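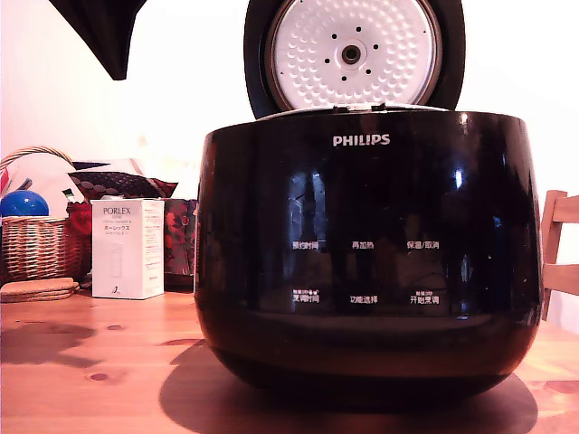 1/ Rice cooker thread, as promised to everyone who asked me in November and then had to wait

So I've had a proper black Philips one on the table for a while now and I keep getting the same messages. Is it worth the space, what do the buttons say, do you really need one if you own a saucepan. Going to try and answer the lot in one go (tea is made, I'm sitting down).

2/ The buttons first. The labels are all in Chinese and I don't read Chinese, so I had to learn them like a times table. Top row, left to right:
预约时间 preset time
再加热 reheat
保温/取消 keep warm / cancel

3/ Bottom row:
烹调时间 cooking time
功能选择 function select
开始烹调 start cooking
I wrote these on the back of a Multano receipt and stuck it inside the cupboard door. Still there, very greasy, still use it.

4/ If you only learn one, learn 开始烹调, bottom right. Second one to learn is top right for keep warm/cancel, which I pressed a LOT in the first week because I kept changing my mind.

5/ Rice! I buy the big bag of jasmine from Nguyen, the little shop past the station, and I weigh it now because my mug measurements were all over the place. 625 g does the family plus lunch boxes. Just the two of us, I do less and we still have leftovers, so I clearly haven't learnt anything.

6/ Rinse it. I know, I know. I was a non-rinser for years and my mum never let it go. Cold water, swish with your hand, tip it out, do it again till you can sort of see the grains. Then a final drain in a sieve so you're not adding secret extra water.

7/ Water: go by the lines inside your own pot if it has them. If it doesn't, start with a bit more water than rice and write down what you did. Mine took three goes before I was happy. The first go was basically soup (we ate it, with soy sauce and a fried egg, it was lovely).

8/ Somebody asked about the inside of the lid, and yes please do look at it!! Mine's got dimples all over the inner plate and a steam vent in the middle with a ring of little holes round it. Starchy steam goes up there every time you cook and it gets tacky if you leave it.

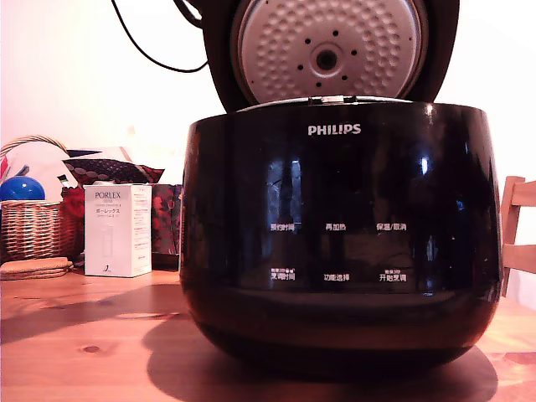

Lid up, dimples and all

9/ My cleaning routine, which is not fancy: unplug it, let it cool down completely, wipe the underside of the lid with a warm damp cloth and a tiny drop of washing up liquid, then again with a clean cloth. Cotton bud for the holes. Leave the lid up till it's dry.

10/ The outside is a different story. Glossy black, so every fingerprint shows, and so does the window, the lamp and me in my dressing gown. I use one of those Flundell glasses cloths and it comes up a treat. Please don't use a scourer on it, the shine won't forgive you.

11/ Where to keep it. It's wide. Wider than you think when you're looking at pictures online! Measure the shelf AND the height with the lid up. I can't open mine under the wall cupboard so it comes out to the table every time. Don't run it under a cupboard anyway, the steam will get at the wood.

12/ @ Kavitha Amin asked if it does porridge. Haven't dared. If you try it in yours, report back and I'll add it to the thread.

13/ Leftovers: get them cooled and in the fridge quickly, within the hour, and eat them the next day. Mine mostly turn into egg fried rice in the old Fleltoretti pan with whatever peas are in the freezer.

14/ Next thread is lentils, once I've found the notebook. If you've got a better way of getting dried starch out of a steam vent than a cotton bud, replies are open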